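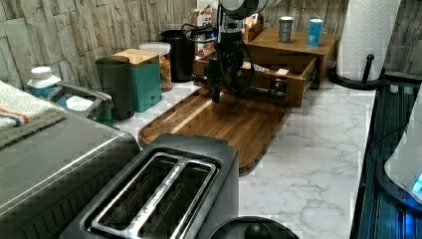 Rain until eleven, then dry enough to get out on the allotment. I wanted the second row of earlies up before the slugs had the lot. They came up better than the first row, with fewer scabs, and I filled the blue trug and half a feed sack. Weighed them at home on the bathroom scales: 21 kilos, less whatever mud was on them. That will do us into September if I am careful with them.

The onions are not ready. The necks are still green and I am leaving them another fortnight. The ones I got from the stall at Dornik last year went soft by Christmas and I think I lifted them too soon.

Walked back by the lane to look at the plot that has come free. It has been let go badly, with couch grass right through it and a shed with no door. The letter says 42 pounds a year, with water on top. I don't want it. I only want to know who gets it, as the bindweed comes under the fence on that side and I have been pulling it since May.

Lunch was bread and the last of the Plamness cheese. In the afternoon I sorted the potatoes on newspaper in the back bedroom with the curtains drawn. Anything with a fork hole went in a bowl for tonight. The rest can sit until tomorrow evening and then go in the paper sacks.

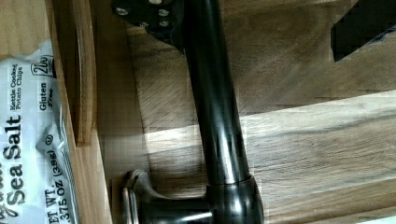
Should potatoes be washed before they are stored? It is better to leave them unwashed, let the skins dry in the dark and brush off the loose soil before bagging them.

I had that wrong for years and lost a good part of every crop to rot.

Rang Ó Súilleabháin's about the netting. They have the wide roll back in but it has gone up again, and they want paying when you order. I said I would think about it. The old net has 11 holes in it, which I tied up with string after tea, and it should see the cabbages through if the pigeons don't get any bolder.

Boiled the forked ones with mint. They fell apart a bit but the taste was good. Knees sore tonight. Must remember to take the long hose down tomorrow and to bring the fork home, as the handle is working loose again.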